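Imside Reading Support Project
Progress report to the Flindetti Fund, period ending April

During this period the project provided small-group reading instruction to 26 students in grades two through four who had been identified with dyslexia or a related difficulty. Groups met in 3 schools. Attendance was steady except in the weeks before spring break.

Screening of new referrals is complete. Written reports have gone to all families, and four students were referred for full evaluation. Spending on decodable books came to $1732 against a budget line of $2000. The balance is requested for carryover.

Teacher training on written expression was moved to the next period at the request of the district.

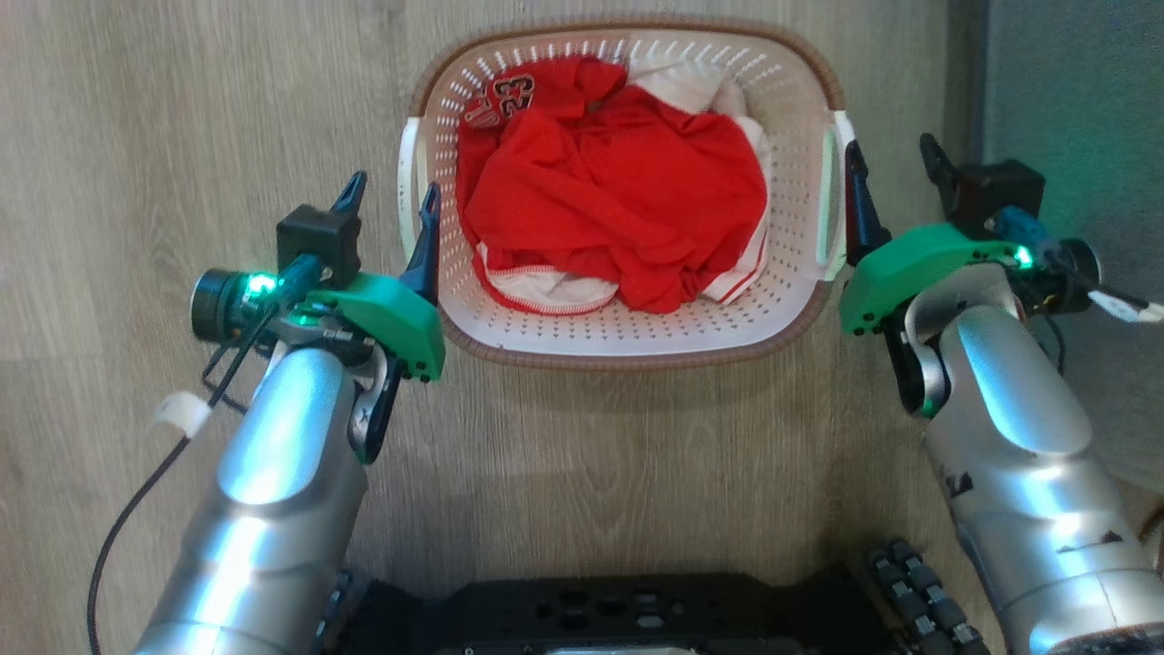

Red garment with number 23, in a laundry basket.

The next report will include spring fluency scores.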